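퍼크사이드 덜로지게이트, 새해부터 '모두 포함' 월세 없어진다
난방과 온수는 따로 계산, 주차 자리는 별도 계약

2023년 10월

퍼크사이드 강변에 있는 임대 아파트 덜로지게이트의 세입자들은 내년 계약부터 난방비와 온수 요금을 월세와 따로 내게 된다. 건물을 소유하고 관리하는 회사 닐타담은 지난주에 각 집 우편함에 안내문을 넣었다. 안내문에 따르면 지금의 계약은 끝나는 날까지 그대로 지켜지고, 그 뒤에 새로 쓰거나 연장하는 계약에만 새 방식이 적용된다.

덜로지게이트는 모두 63가구가 사는 건물이다. 예전에는 밧줄과 돛천을 보관하던 창고였고, 주거용으로 고친 다음부터 가구가 있는 집을 빌려주는 곳으로 알려졌다. 침대, 식탁, 냉장고, 세탁기가 처음부터 집에 있고 월세 안에 난방, 온수, 수도, 인터넷, 주차가 모두 들어 있었다. 가장 작은 원룸의 월세는 지금 599파운드이다. 이 지역에서 아주 싼 금액은 아니지만, 다른 요금을 더 내지 않는다는 점을 보고 들어온 사람이 많다.

새 방식에서 원룸의 기본 월세는 조금 내려간다. 얼마나 내려가는지는 층과 방향에 따라 다르며, 닐타담은 집마다 따로 편지를 보내겠다고 했다. 수도와 인터넷은 계속 월세에 포함된다. 복도와 계단의 전기, 승강기 점검, 쓰레기 수거 비용도 전과 같이 회사가 낸다. 달라지는 것은 집 안의 난방과 온수, 그리고 주차이다.

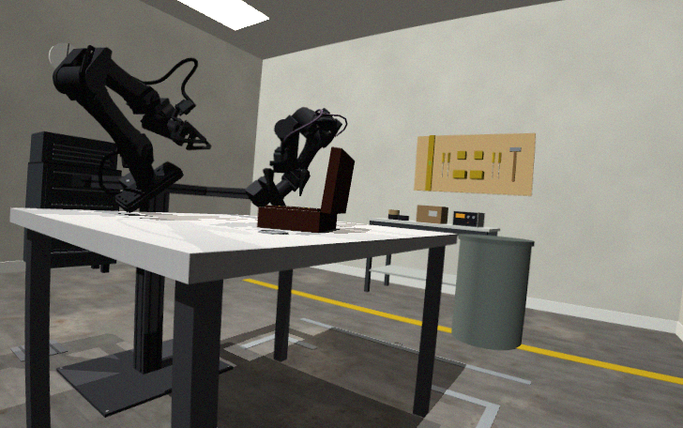
흰색 작업대와 검은색 로봇 팔.

난방과 온수는 각 집에 설치하는 계량기로 잰다. 계량기는 현관 옆의 배관 상자 안에 들어가고, 설치하는 동안 물을 잠시 잠가야 한다. 공사는 아래층부터 시작해서 위로 올라가는 순서이다. 세입자가 집에 있을 필요는 없지만, 원하는 사람은 관리실에 말하고 시간을 정할 수 있다. 설치 비용은 회사가 부담하며, 나중에 월세에 더하지 않는다고 안내문에 적혀 있다.

닐타담은 바꾸는 이유로 쓰는 양이 집마다 너무 다르다는 점을 들었다. 회사의 설명으로는 모서리에 있는 집과 가운데 있는 집의 난방 사용이 크게 다르고, 창문을 열어 둔 채로 난방을 켜는 집도 있다. 그동안은 건물 전체의 사용량만 알 수 있었고, 어느 집에서 얼마를 쓰는지는 알 방법이 없었다. 안내문에는 "쓴 만큼 내는 것이 이웃 사이에서도 공평합니다"라는 문장이 있다.

이 문장에 모든 세입자가 찬성하는 것은 아니다. 화요일 저녁에 일층 로비에서 열린 설명회에는 거의 70명이 왔다. 의자가 모자라서 계단에 앉아서 들은 사람도 있었다. 질문의 절반 이상은 난방에 대한 것이었다. 북쪽 집에 사는 사람들은 자기 집이 원래 추운 집이고, 그것은 사는 사람의 습관과 관계가 없다고 말했다. 강 쪽 창문이 오래되어서 바람이 들어온다는 말도 여러 번 나왔다.

사층에 사는 쯔쉬안 송 씨는 설명회에서 창문 문제를 가장 자세하게 말한 사람이다. 송 씨는 지난겨울에 창틀 틈에 직접 스펀지 테이프를 붙였다. 그는 설명회가 끝난 뒤 기자에게 "요금을 따로 내는 것에는 반대하지 않습니다. 그런데 먼저 창문을 고치고 그다음에 계량기를 달아야 순서가 맞다고 생각합니다"라고 말했다. 송 씨는 관리실에 창문 수리를 신청한 편지의 사본을 가지고 있었고, 첫 편지는 지난 6월에 보낸 것이었다. 답장은 받았지만 수리 날짜는 아직 정해지지 않았다고 한다.

닐타담의 임대 담당자는 그 자리에서 창문 점검을 계량기 공사와 같은 기간에 하겠다고 대답했다. 점검하는 사람이 틈의 크기를 재고, 필요한 집부터 고무를 새것으로 바꾼다. 창틀 전체를 바꾸는 계획이 있는지 묻는 질문에는 지금은 그런 예산이 없다고 했다. 이 대답에 로비 뒤쪽에서 한숨 소리가 들렸다. 담당자는 북쪽 집의 기본 월세를 남쪽 집보다 더 많이 내리는 방법도 검토하고 있다고 덧붙였지만, 금액은 말하지 않았다.

주차에 대해서도 의견이 나뉘었다. 덜로지게이트의 주차장은 건물과 같은 층에서 이어지며, 비가 와도 젖지 않고 집까지 갈 수 있다. 지금까지는 모든 계약에 자리 하나가 들어 있었다. 하지만 차가 없는 세입자가 늘어서 저녁에도 비어 있는 자리가 많다. 앞으로는 차가 있는 사람만 주차 계약을 따로 쓰고, 차가 없는 사람은 그만큼 적게 낸다.
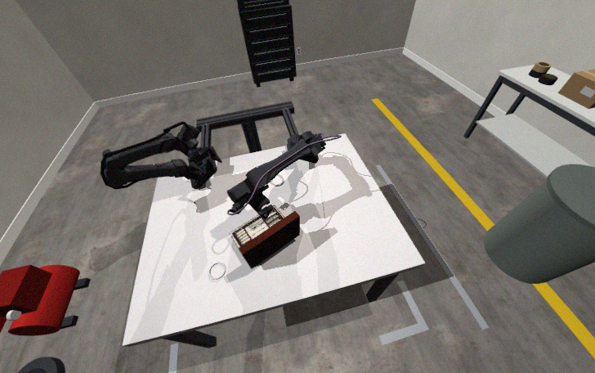 남는 자리는 건물 밖의 사람에게도 빌려줄 수 있다고 안내문에 나와 있는데, 이 부분이 설명회에서 두 번째로 긴 이야기가 되었다. 주차장 문과 건물 안쪽 문은 지금 같은 열쇠로 열린다. 밖의 사람이 주차장 열쇠를 가지면 복도까지 들어올 수 있는지 걱정하는 세입자가 있었다. 담당자는 외부 계약을 시작하기 전에 안쪽 문의 자물쇠를 바꾸고, 새 열쇠는 세입자에게만 주겠다고 약속했다. 약속을 글로 받고 싶다는 요구가 있었고, 담당자는 설명회 내용을 정리해서 로비 게시판에 붙이겠다고 했다. 목요일 오후에 기자가 다시 갔을 때 게시판에는 정리한 종이 두 장이 붙어 있었다. 자물쇠 교체에 대한 내용은 첫 장에 있었다.

가구에 대한 규칙은 크게 바뀌지 않는다. 세입자는 원하지 않는 가구를 빼 달라고 할 수 있고, 회사는 그것을 지하 창고에 보관한다. 다만 새 계약에서는 이 신청을 입주하기 전에 해야 한다. 살고 있는 중에 가구를 빼려면 운반비를 세입자가 낸다. 자기 침대를 가지고 들어오고 싶은 사람은 이 점을 계약 전에 확인하는 것이 좋다. 세탁기와 냉장고의 고장 수리는 지금처럼 회사의 책임이다.

보증금에 대한 질문도 있었다. 계약을 연장하는 세입자는 보증금을 다시 내지 않는다. 기본 월세가 내려가면 보증금도 그에 맞추어 줄어드는지 묻는 사람이 있었는데, 담당자는 차액을 돌려주겠다고 대답했다. 돌려주는 시기는 새 계약서에 서명한 다음 달이다. 서명하지 않고 나가는 사람의 보증금은 열쇠를 돌려주고 집 상태를 확인한 뒤에 지금의 규칙대로 처리된다.

퍼크사이드에서 요금을 모두 포함하는 임대 건물은 이제 많이 남지 않았다. 샤오 거리의 건물들은 작년에 벌써 전기 요금을 분리했다. 샤오 거리에서 중개 사무실을 하는 사람의 말로는, 처음에는 문의가 줄었다가 봄이 되면서 다시 전과 비슷해졌다. 그는 집을 찾는 사람들이 광고의 월세만 보고 서로 비교하는 일이 많아서, 포함된 것과 포함되지 않은 것을 계약서에서 한 줄씩 확인하라고 권했다. 특히 온수가 난방과 같은 항목인지 다른 항목인지는 건물마다 다르다고 한다.

오래 산 세입자 중에는 새 방식이 더 낫다고 보는 사람도 있다. 이층에 혼자 사는 한 세입자는 낮에 일하러 나가고 밤에도 난방을 거의 켜지 않는다. 차도 없다. 그는 지금까지 이웃의 난방과 주차까지 같이 낸 기분이었다고 말했다. 반대로 집에서 일하는 사람과 어린아이가 있는 가족은 겨울에 얼마가 나올지 몰라서 불안하다고 했다. 아이가 둘 있는 한 어머니는 금액이 높은 것보다 미리 알 수 없는 것이 더 어렵다고 말했다. 매달 나가는 돈이 같아야 생활 계획을 세울 수 있다는 것이다.

이런 의견에 대해 닐타담은 일 년 동안 예상 금액을 똑같이 나누어 내고 마지막에 차이를 계산하는 방법을 준비하고 있다. 이 방법을 고르는 세입자는 계약서의 해당 칸에 표시하면 된다. 많이 냈으면 돌려받고 적게 냈으면 더 낸다. 예상 금액은 첫해에는 집의 크기로 정하고, 그다음 해부터는 실제로 쓴 양으로 정한다. 쓴 양은 매달 고지서에 적혀 나오며, 관리실에서도 물어볼 수 있다.

건물의 공동 시설은 그대로 운영된다. 옥상은 아침부터 해가 질 때까지 열리고, 지하의 운동실은 밤에도 쓸 수 있다. 손님방은 관리실에서 예약한다. 손님방의 난방도 앞으로 재는지 묻는 질문이 있었지만, 그 방은 회사가 계속 부담하기로 했다. 자전거 보관소는 지붕을 고치는 동안 잠시 닫는다. 그동안 자전거는 주차장 안쪽의 빈 자리에 둘 수 있고, 관리실에서 이름표를 받아 달아야 한다.

계약이 겨울 안에 끝나는 세입자는 먼저 편지를 받는다. 편지에는 새 기본 월세와 예상 난방비, 주차를 포함할 때와 포함하지 않을 때의 금액이 같이 적힌다. 연장할 생각이 없으면 계약서에 있는 기간 안에 관리실에 글로 알려야 한다. 말로만 하면 알린 것으로 인정되지 않는다. 계량기 공사의 층별 날짜는 승강기 옆에 붙을 예정이고, 관리실은 평일 낮과 토요일 오전에 문을 연다.

댓글 5

강변산책
기사 잘 읽었습니다. 저는 북쪽 집에 삽니다. 창문 고무만 바꾸어서 해결될지 잘 모르겠네요. 작년에도 우리 집은 한 번 바꿨는데 겨울이 끝나기 전에 다시 떨어졌습니다.

이층사람
차 없는 사람은 드디어 좋아지네요!! 주차비가 얼마나 빠지는지 빨리 알고 싶어요.

먼지털이
샤오 거리에 살다가 이사 왔습니다. 거기도 처음에 나누어 내는 방법이 있었는데 마지막 계산에서 생각보다 많이 나왔어요. 첫해 예상 금액을 집 크기로만 정하면 방향은 안 보는 건가요? 설명회에서 물어보려고 했는데 시간이 없었습니다.

강변산책
먼지털이 님, 저도 그게 궁금합니다. 게시판에 붙은 종이에는 방향 이야기가 없었어요. 관리실에 물어보고 여기에 다시 쓰겠습니다.

노란우산
자전거 이름표는 지금 관리실에 가면 바로 줍니다. 저는 어제 받았어요. 토요일에는 줄이 조금 있습니다.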